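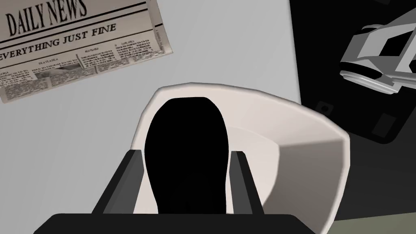

Packing a teapot for the post

Quick one as three people asked at the Sadumstead fair and I never have time to say it properly at the stall. Works for teapots, coffee pots, sauce boats, anything with a spout. Plates are different, do them another day.

What you need
Two boxes, one at least 6 cm bigger on every side
Acid-free tissue, plenty
Bubble wrap, small bubble and large
Soft foam offcuts
Paper tape for inside, strong brown tape for outside
Pencil, notepad, phone for photos

Before you wrap
Photos first. Base mark, spout tip, handle joins, rim, inside of lid. Any old chips, get close. Geetha Gowda had a claim knocked back on a 300 dollar creamware pot for want of one clear shot of the spout.

Wash hands, rings off. Don't wear cotton gloves, glaze is slippery.

Check for old repairs. Run a fingernail round the handle joins, colour looking a bit flat or yellow is a clue too. Restored handle = no tape anywhere near it, not even over tissue. Same goes for worn gilding.

Wrapping
1. Lid off. Always. Wrap it by itself in tissue, then small bubble, bubbles facing out. Never post a pot with the lid sitting in place.
2. Loosely crumple tissue and fill the inside of the pot. Snug, not rammed. You should be able to pull it out with two fingers.
3. Spout. Roll a little sleeve of tissue, slide it on, then a foam collar round that. The collar should stick out past the tip by a finger width.
4. Handle. Fill the gap between handle and body with soft tissue so there's no open loop. Wind a strip round the outside.
5. Whole pot in tissue, two layers. Then small bubble, then large. Paper tape on the wrap only. Fold the tape end back on itself to make a tab, the buyer will thank you.
6. Into the inner box, foam on the bottom, pot upright. Lid goes in its own corner with a bit of card between. Write LID on it in big letters, people throw them out with the packing.
7. Fill, close, shake gently. Hear anything? Open it up and start agian.
8. Inner box in outer box, padding on all six sides. Tape every seam in an H.

Newspaper
Fine as filler between the two boxes. Never against the piece. Ink comes off on unglazed foot rims and gets into crazing, and its a pig to shift.

Insurance
Read the carrier's exclusions, plenty leave out ceramics altogether. Anything over 99 dollars I send signed for. Over 2000 I don't post, I drive it or Imre Hajdu takes it on his Flevdale run.

December
Add a few days and more foam. Depots are flat out and parcels get stacked high.

Will do plates and chargers next if I get a minute. Figures with seperate fingers, ask Imre, I won't touch them.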